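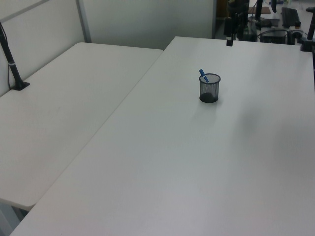

One pen pot, two tables.

Last updated: Wednesday
4 min read

Quick one as I've got a bus at ten past. Several of you asked how the handwriting thing is going. Answer: slowly. Hand hurts. Still going.

For anyone new, in January I decided to copy out my grandmother's recipe book by hand before it falls to bits completely. Not scan it. My cousin scanned it years ago and the scans are on a laptop that no longer turns on, so that's that. Copy it, in ink, into a proper bound book, one for me and then (if I live that long) one for my brother.

1,491 recipes. I numbered them myself one wet weekend in Sarnelthorpe, pencil in the corner of every page, and then did it again as I didn't believe it. Mind you a good few are the same recipe. There are nine parkins. She never crossed anything out, just wrote it again further on with more treacle.

As of this morning, 1,398 still to do. So yes. I know.

What I've learned so far, in no order:

My handwriting is terrible. Always thought it was fine, a bit loopy. Then you see three pages of it next to hers. Hers was done at a kitchen table with children under it and every line is level. Mine goes uphill. I've started putting a ruled sheet under the page which helps, except when it slips and then the whole of Damson Cheese goes uphill too.

Fountain pens are lovely and I can't use one. Left handed. Smudged the first eleven recipes and had to start the book again, which at what I paid for the book was painful. Now on ordinary rollerballs, the fine ones. Go through one every couple of weeks.

Twenty minutes is the limit. After that the letters go funny and I start leaving out ingredients. I did a whole seed cake with no flour in it. Caught it at the checking stage, wrote it in the margin, and now it looks like one of hers so I've left it.

The measures are the real problem. "A teacup." "Butter, a good piece." One just says "milk from the blue jug" and we no longer have the blue jug, it went to my aunt Prokosow's side of the family and then to a charity shop I should think. Do I convert? I've gone back and forth on this. Babak Zarei, who taught my evening class in bookbinding and has opinions on all of it, says copy exactly what is there and put your own notes at the back where they can't do any harm. So that's what I'm doing. Copy on the left page, nothing on the right. If I cook one I can write on the right what I did and how it came out.

Have cooked 5 so far. The ginger one was very good. The rabbit one I did with chicken thighs, fine, bit grey. Potato scones good, didn't last till the evening. The egg pudding went in the bin. And there's a thing called Abbasi's rice which none of us knew was in there, no idea who Abbasi was, a neighbour maybe, with barberries written in brackets and then "or currants if not". I used currants. Made it again the next night. Mum said she remembers eating it at somebody's house with a piano but couldn't get any further than that. If anyone reading had family on Trilard Street in the sixties and knows the name, please email, I would love to put something next to it.

Which is the other thing. You start noticing who gave her what. There's hardly a recipe without a name on it. Mrs So-and-so's chutney. Doreen (chapel). Doreen (bus). I've started a list at the back of the Doreens as there are 3 of them and they don't agree on pastry. My brother thinks the list is a waste of ink. He hasn't copied out a single page so he doesn't get a vote.

Paper question, somebody asked in the comments last time: 120gsm, cream, no lines. Thinner than that and you see the other side through it. Don't get the very white stuff, it's hard on the eyes of an evenng and every blot shouts at you.

Somebody else asked why not just type it. Could do. Would be done by easter. But I've tried and I don't read it when I type it, it goes straight from the page to the fingers. Writing it out I get stuck on a word and have to work out what she meant, and then I'm ringing Mum to ask what a girdle is and we're on the phone for an hour. (It's a griddle.)

Next up is the jam section, 60 odd pages and some of it stuck together, you can guess what with. Steam was suggested. Babak says do NOT steam it, palette knife and patience. Will report back. If anyone has done this with jam specificaly let me know before the weekend as that's when I'm having a go.

Right, bus. Will put the rice recipe up next time, both versions.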